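Omilia Conversation Cards for Couples

A boxed deck of 300 question cards for two people who want to talk about more than work and groceries. Written by Lamduan Thongdee and Nurhan Uysal.

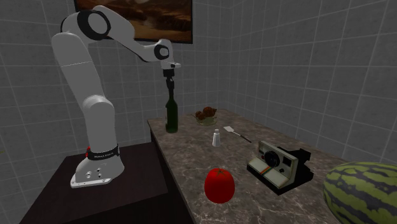
The cards come in two sets. The green set is for newer couples - money, family, past breakups. The gray set is for people who already live together.

Draw one card each and take turns. You can skip any card. 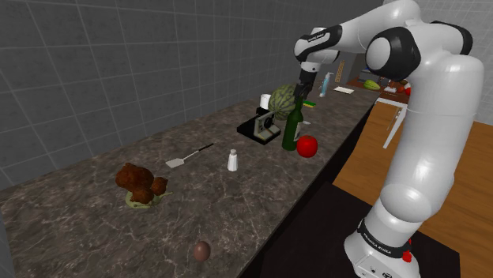

Green bottle and striped watermelon on the marble counter.

Cards are 70 mm square with a matte finish. The box has a magnetic lid.
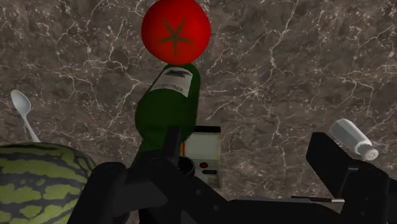
Nine of the cards are blank so you can add your own questions. The other 291 are printed on one side.

Item: Brurnitz 2nd edition
Ships from: Pradotport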